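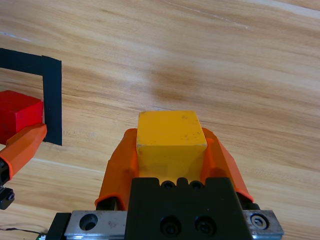 Stumance, 20 Mar 2025

Marking block positions on a wooden tabletop with black tape

This page covers laying out tape corners on a wooden table so that small blocks can be returned to the same spot. A corner is an L-shaped strip of tape. The block sits inside it with two faces parallel to the two legs of the L. A full square also works but takes twice the tape, and the block is harder to set down cleanly.

What you need

Black tape, matte if you have the choice
A steel ruler and a small square
A soft pencil
A sharp knife and a scrap of card to cut on
A dry cloth

Preparing the top

Wipe the table along the grain and let it dry. Tape laid over dust lifts at the ends first. On an oiled top, try a short piece in a corner overnight before doing the full layout. Check that it comes away without residue.

Do not use the grain as a reference line. On many tops it runs at a slight angle to the edge, and a corner lined up with it will be visibly off once a block is placed. Measure from the table edge.

Laying the corner

1. Mark the inside point of the L in pencil. Keep it at least 60 mm from the table edge.
2. Draw both legs lightly with the square.
3. Cut two strips on the card, each longer than the side of the block.
4. Lay the first strip with its inner edge on the line. Press from the middle outward — do not stretch it, or it will creep back.
5. Lay the second strip so it meets the first at a right angle. Butt the ends or overlap them, but do the same at every corner.
6. Rub down with the cloth and erase any pencil that shows.

Placing the blocks

Leave a gap of 4 mm between the block and each leg. A block pushed hard against the tape rides up on its edge and sits crooked.

Strong colors such as red and yellow are easy to tell apart on pale wood. Painted blocks pick up specks and scuffs with handling. Light marks can stay; raised chips should be sanded flat, as they change how the block sits.

Replacing tape

Pull old tape back slowly at a low angle, along the grain. Remeasure from the edge before laying the new strip — the ghost of the old one is a poor guide.

Valentin Coman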